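Plaltcombe Countertop Sealer, 296 ml bottle

I've been selling this sealer out of my little shop since May, and it's the thing I get the most messages about, so I finally wrote a proper page for it. It's made by Lemico, it goes on with a rag, and it doesn't smell like a gas station (the last one I carried did, and I'm sorry to everyone who bought it!).

It's meant for stone, concrete and unglazed tile. Please don't put it on laminate or butcher block - it just sits there and goes tacky, and then you'll be scrubbing it off with a plastic scraper all evening. One bottle did my whole kitchen with enough left over for the bathroom vanity.

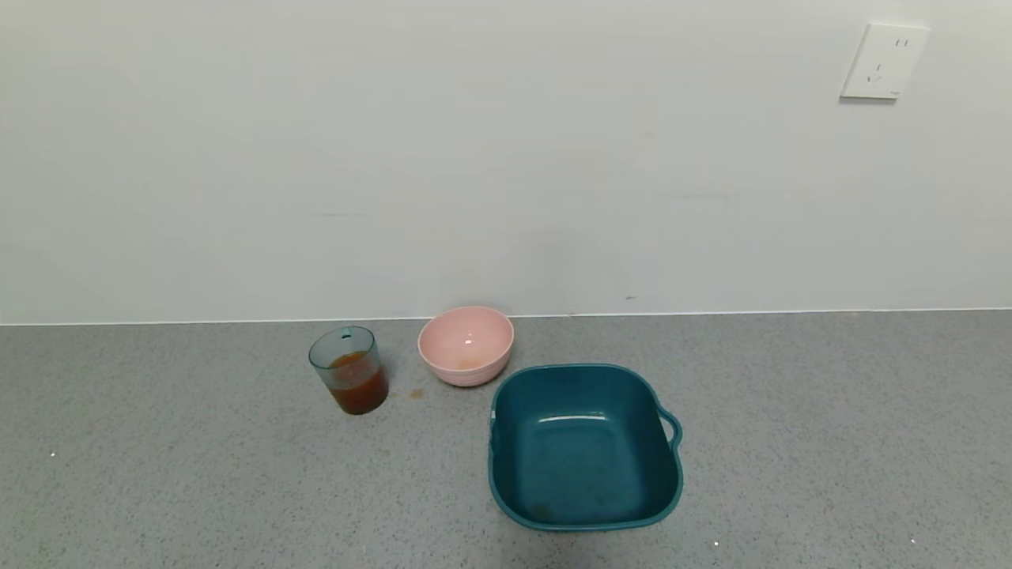
Two thin coats beat one thick one every time. Pour out a puddle the size of a pancake, spread it in circles, wait ten minutes and buff off whatever hasn't soaked in. Go easy at the back, where the counter meets the wall, and use a folded corner of the rag there so you don't leave a shiny streak on the paint. On a gray speckled top like this you can lose track of where you've already been, so I work left to right and crouch down now and then to catch the light across it. Then leave it alone for 3 hours before the second coat. Overnight is better if you can stand to eat takeout.

My friend Zainab Akinola tried it on a concrete hearth and liked it so much she came back for two more bottles. Ibrahim Onuoha, who packs all my orders, would like me to mention that the cap is childproof and you have to push down hard.

Item number: 171
Size: 296 ml
Finish: matte
Full cure: 144 hours
Clean up: soap and water
Ships in: a padded box, standing up

I also have the Nuvavia buffing cloths, sold singly. An old T-shirt works fine too, as long as it's cotton and you don't want it back.

Page updated January 2018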